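Slow post: what twelve months of waiting rooms taught our letters team

Speaker notes, Huw Mathias
November meeting, afternoon slot, 2.15 pm

Slide 1. Title

Say hello, say where I work. I run patient letters for the Stembridge group of surgeries. Four sites, one shared back office. Mention that the handout is on the chairs and the figures in it are the same as on the slides.

Ask for hands up: who has had a letter from a surgery or hospital this year and had to read it twice? Wait. Most hands will go up. Move on.

Slide 2. Where we started

We sent 2,523 appointment letters in the first quarter we looked at. Of those, 1,497 led to at least one phone call back to us. We know that from the call log. Reception were ticking a box for it on every call, and they deserve the credit for the tidy numbers.

The calls were mostly three questions. Where do I go? Do I need to bring anything? Can I change it? All three were answered in the letter. They were on page two, under the paragraph on data protection.

Pause here. People usually laugh. Let them.

Slide 3. The old letter

Read the first sentence of the old letter out loud, slowly: "Further to your recent referral, please find below details pertaining to your forthcoming attendance." Then ask what the letter is about. It could be anything.

Points to make:
The date of the appointment was in the fourth paragraph.
The phone number was in the footer, in grey.
The word "attendance" appeared five times. The word "appointment" did not appear.

Don't blame whoever wrote it. It had been added to by a lot of people over a lot of years, and each bit went in for a good reason at the time.

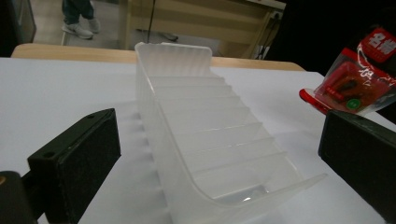 Slide 4. Sorting what we had

We printed every standard letter in the system and put them in piles. That took two afternoons. There were far more than we thought, and many were near copies of each other -- same letter, different site name, one word changed in the middle.

We ended up keeping 12. Everything else was either merged or switched off. I was nervous about switching letters off. In the end we had one complaint, from a clinic that had been using an old one as a template for its Christmas rota.

If someone asks about software: we use Doltetti for the letters and Nikzad for the booking. They share names and dates and not much else. I'm not here to recommend either. The wording work would be the same in any system.

Slide 5. The new letter

Order on the page:
What this is. "You have an appointment with the physiotherapist."
When and where, in large type.
What to bring.
How to change it, with the phone number beside it.
Everything else.

We cut it to one side of A4. The data protection paragraph is now one line and a web address. That line took longer to agree than all the rest put together, so allow for it if you try this.

Slide 6. Testing it on people

Key slide, don't rush. We sat in the Stembridge waiting room in the mornings with two versions of the letter and asked people to find the phone number. That was the whole test. If they had to turn the page over, we wrote it down.

Things we learned:
People look at the top right corner first, then at anything bold.
"Please arrive ten minutes early" was read by several people as the appointment time being wrong.
People with reading glasses in a bag don't always get them out. Type size matters more than I thought it did.

We put tea and snacks out for anyone who stopped to help. Do that. It makes people stay for the second letter.
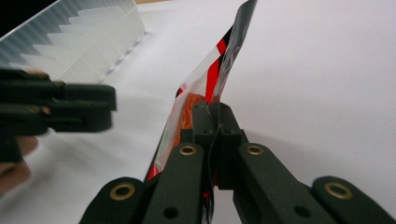 A snack packet, held upright.

Slide 7. Results

In the same quarter a year later, 411 calls. Leave the number up on screen for a bit.

Be fair about it. We also started sending text reminders through Duvico in the same year, and I can't separate the two. Reception think the letters did most of it -- that's their view from the phones, and I can't prove it.

Slide 8. Still to do

Large print and Easy Read versions. Translations, where we are well behind. The test results letter, which the doctors want to write themselves.

Questions. If time is short, skip slide 8 and go straight here. Spare copies of the old and new letters are in the blue folder.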